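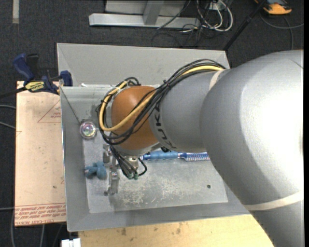
Midton returns site moves to robot picking for mixed small goods

Plellau has put robot bin picking into regular use at its returns site in Midton, after a trial that started in December. The system, supplied by Zondasus, takes single items out of mixed bins and passes them to the grading benches. The site handles small household goods, toys and brushware sent back by shops and by home customers.

Until now the work was done by hand. Returned goods arrive loose, in no order, and have to be separated before they can be checked, graded and either repacked or written off. Staff on the separating line stood at a bin for most of a shift, lifting out one item at a time and scanning it where a barcode was still present.

The new line has 2 picking cells. Each has a six-axis arm with a finger gripper working over a metal bin with sloped sides, so that goods slide towards the floor of the bin as it empties. Plellau puts the present rate at 800 items per shift for the two cells together. That is lower than the hand line at full strength, but the cells also run through the late shift, when the hand line was never staffed.

Which items are difficult

Clear and shiny goods remain the main source of missed picks. Transparent plastic gives the vision system little to work with, and reflections move as the arm moves. Long items resting against a bin wall are the next most common problem, as the fingers need clearance on both sides. Soft goods are not sent to the cells at all and still go to the hand line.

After three missed attempts on the same item the arm withdraws and the cell asks for help. An operator then looks at the bin on a screen and chooses one of three actions: mark a new grip point, skip the item, or stop the cell and clear it by hand. Entry to a cell requires the arm to be locked out with a personal key, and the cell will not restart until the key has been returned to the panel outside the guarding.

Zondasus has changed the finger tips once during the trial. The first set marked soft plastic, and a number of toys that should have gone back to stock were downgraded. The replacement set has a lower closing force. Grip checks are made at the start of each shift using a fixed group of test objects, and the results are entered in the line log along with any change to speed or force settings.

Changes to jobs

The separating team had 14 people before the trial. Plellau says no one has been dismissed. Four have trained as cell operators, working in pairs, and the others are split between the grading benches and the remaining hand line. Operator training lasts 10 days and covers lockout, fault recovery, gripper changes and basic cable inspection. It does not cover programming, which stays with Zondasus under the service contract.

Cell operators are paid at the grade above separating staff. Those who moved to the benches kept their existing grade, and this has been raised at site meetings. Bench work requires a decision on every item, and several bench staff have asked for the two roles to be assessed again. Plellau says the review will take place once the line has run for a full quarter at its normal volume.

There have been practical changes as well. Standing time is lower for cell operators, who have a seat at the screen, but they now wait for calls at uneven intervals and have asked for a louder alert. The tone used at first could not be heard over the conveyor. A lamp has been fitted above each screen and the tone has been raised. Breaks, which used to be taken by the whole line at once, are now staggered so that one operator is always present while a cell is running.

Bench staff report that goods reach them at a steadier pace, with fewer pile-ups after breaks. They also report more items arriving face down or with the label hidden, as the arm does not turn goods before release. A turning station was considered and dropped for lack of floor space – the benches will get hand scanners on longer leads instead.

Maintenance has moved to the early morning, between the end of the late shift and 6 am. The most frequent job so far is re-tying the cable run at the wrist, where repeated rotation works the ties loose. Spare fingers and connectors are held on site; larger parts come from the Zondasus depot at Gilchrist.

Plellau has not ordered further cells. The company says a decision on a third will depend on the rate of help calls, which it wants to bring down before more of the hand line is moved across. Results for clear plastic goods will be reported separately, and until then operators can send bins with a high share of clear items straight to the hand line.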